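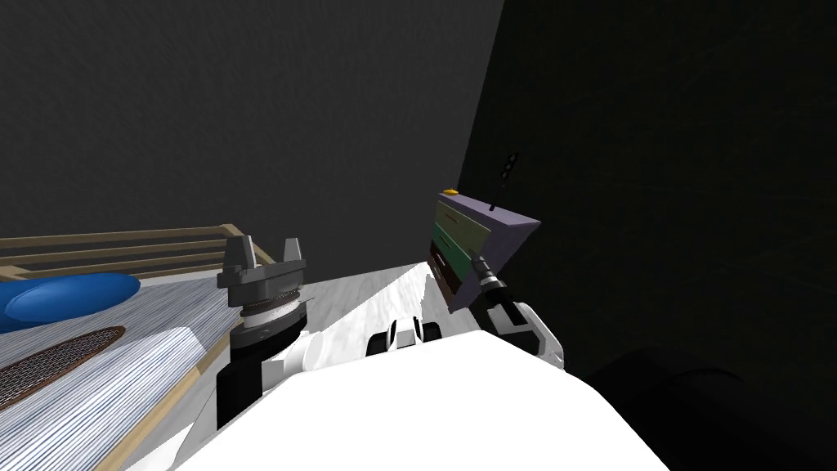

Do I need to retune my grip force when I swap a parallel two-finger gripper for one with softer pads, or can I keep the old numbers?

skuvirum_pat
Retune it. Soft pads squash before they really hold, so your old force setting will usually close the fingers too far or leave the part hanging loose. Start low, lift, give the arm a little shake, and go up in small steps until nothing slips. I did 20 lifts per setting on mine and it took one evening. Write the pad type down next to the number too – I didn't, and ended up doing the whole thing over in February!

darell
Same here, retune. Also check your finger offset, mine was out by 3 mm after the swap and I blamed the controller for ages.

elouafi_bench
Depends a bit on your controller. If it closes to a position (mine does), the force number is only a ceiling and you'll want to fix the closing width first, then the force. I'd test with something boxy and something round, they behave so differently on soft pads. And go slow on the wrist moves for the first 10 tries or so, a tilted load pulls on the pads a lot harder than a level one. What arm are you on?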